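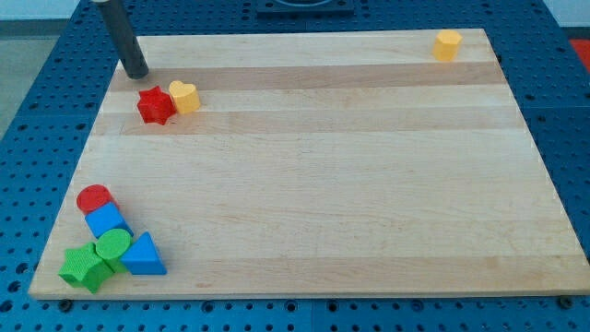 Quentin Joly has been writing the history of Grimurano since he was in high school. The country does not exist, and neither does its neighbour Bredura, but between them they now fill 283 pages on the shared worldbuilding site where he posts most evenings after work.

He started with a map. "I drew a coastline on the back of a chemistry handout and put a river through it," he says. "Then I wanted to know who was on the other side of the river, and that was Bredura. I had two countries and no reason for either of them."

The reason came later, in the form of a salt tax. In the current version of the timeline, Grimurano controls the mouth of the river and charges Breduran barges to pass. The Bredurans put up with it for three generations, then stop paying. Most of what readers know as the Toll Wars grew out of that one decision, and Joly has rewritten the opening of it 11 times.

"The first drafts were all battles," he says. "So many thousand men here, so many there, somebody wins. A reader left a comment asking who was feeding them. I didn't have an answer, so I took the whole page down and spent the winter on grain."

The grain page is now one of the longest in the project. It covers harvest dates, mill rights and the price of barley in the Breduran capital, and it has a section on weevils that he admits got away from him. He says it is also the page other writers on the site are most likely to borrow from, which he doesn't mind as long as they link back.

Joly works alone on the two countries but shares the continent with 10 other authors. Each has a territory, and anything that crosses a border has to be agreed by both sides before it goes up. He describes this as slow. A marriage between a Grimuran duke and a princess from another writer's kingdom took from April to August to settle, mainly over the order of succession.

"She wanted the eldest child to inherit both thrones. I said that would end my country in forty years," he says. "We went back and forth and finally gave them twins. I still think it's a bit of a cheat, but it held up."

There have been less friendly disputes. A former member once added a fleet to Bredura without asking, along with a naval victory that contradicted two existing treaties. Joly reversed the edits and wrote a note on the talk page explaining why. The member left soon afterward. "Bredura has no harbour," he says. "It's the whole point of the war."

He keeps his notes in a set of ring binders as well as online. After the site lost part of its database in an outage, he was able to retype the missing pages from paper, though a few minor characters came back with different birth years. Those errors are now part of the record. One chronicler, Deschamps, is listed in separate articles as having died before and after the fall of the capital, and Joly has decided to treat it as a disagreement among later historians.

"Real sources do that all the time," he says. "You get two monks who were both there and they can't agree on the weather."

He doesn't draw much any more. The flags and coats of arms were made by another contributor, and the original map was replaced with a cleaner one when the river had to be moved. He still has the handout. The old coastline shows a large island that was dropped early on, and he gets asked whether it will ever come back.

"Probably not. It would change the trade winds, and then I'd have to redo the salt," he says.

The next section of the timeline, covering the peace talks and the division of the river tolls, goes up on 29th April. Joly has finished the treaty itself, which runs to sixteen clauses, and is still working on the list of delegates. He has the Grimuran side done. The Bredurans are harder, he says, as he killed most of their nobility in the previous chapter and now has to go back through the family trees to see who is left.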